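Kelham Single-Pulse Candidate Set, README

Contents

This release holds 692 candidate radio bursts recorded by the Kelham dish during a September observing run. Each candidate has a short dynamic spectrum and one row in the catalog file. Voltage data are not included.

Detection

The incoming stream was dedispersed with Grirko over trial values from 0 to 3000 pc cm^-3. Candidates from adjacent trials were merged, and the trial with the highest signal-to-noise ratio was kept. Interference flags come from Baudry and were applied before the search.
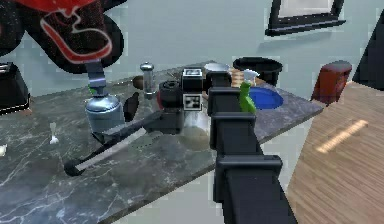

Flagged channels are stored as NaN. Do not replace them with zeros before computing the band average, or the noise level will come out too low.

Catalog columns

cand_id: integer, unique within this release
mjd: arrival time at the top of the band, topocentric
dm: best-fit dispersion measure, pc cm^-3
snr: peak signal-to-noise ratio after boxcar filtering
width_ms: width of the best boxcar
label: burst, pulsar, rfi or unknown

Labels were set by two readers working separately. Where they disagreed, the label is unknown.

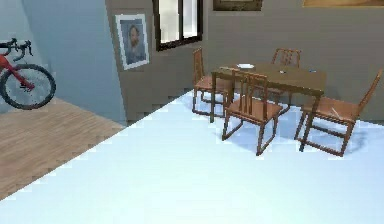

Simulated interior with white and wood-grain floors, bicycle at far left.

Reading the files

Spectra are HDF5, one file per candidate, named by cand_id. Frequency runs from high to low along the first axis. Wovach reads them directly; any version from 4 onward will do. Older versions flip the frequency axis without a warning.

Known issues

Arrival times are not corrected to the solar system barycenter.
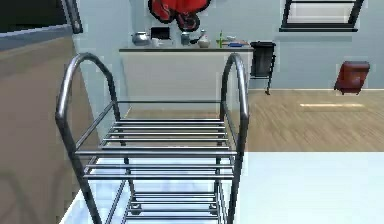

Widths under 2 ms are limited by the sampling and should be treated as upper limits. Flux values are left out pending a new gain curve.

Contact

Snædís Steinarsdóttir, catalog and labels. Please include the cand_id when reporting a bad row.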